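arkatus-grip

Hi! This is the data and training code behind our small study on picking up floppy things with a two-finger gripper. I'm Edileuza Caldeira, I did most of the recording, and Iulian Zamfir wrote the loader and the training scripts (so please send the loader bugs his way).

What we wanted to know

We had a policy that was pretty good at boxes and tins and pretty hopeless at sachets, pouches and sweet wrappers. My hunch was that it needed more messy tables, with several things lying close together, so I went and recorded almost 800 demonstrations by hand with the gripper tool. Each one is a single pick, started from above the table.

What we found

Training on clutter helped a lot with soft packets and did next to nothing for rigid ones. Shiny wrappers are still the worst group! Iulian thinks the glare hides the edges, I think the fingers close too early, and we haven't settled it. We ran 3 seeds for each setting, which is thin, so treat small gaps as noise.

What's in the folders

leldale/ is the main set, all on a gridded green table covering
barros/ has plainer tables and fewer objects
unport/ is held out for testing, please don't train on it

Every episode has video, gripper width and a one-line note on the target. Widths before August used an older calibration; run fix_width.py on those first.

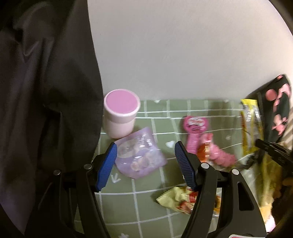

leldale/, wrist view: gripper open, lavender pouch between the finger pads, other packets to the right.

Known problems

The wide lens darkens the corners, and we left that in. Things near the gripper links get hidden quite often, so the target notes are more reliable than anything you'd get from an object detector. The first 12 episodes in barros/ have no width track at all (my fault, I forgot to switch the logging on).

You'll need 6 GB of disk space for the small version. Questions are welcome in the issues tab.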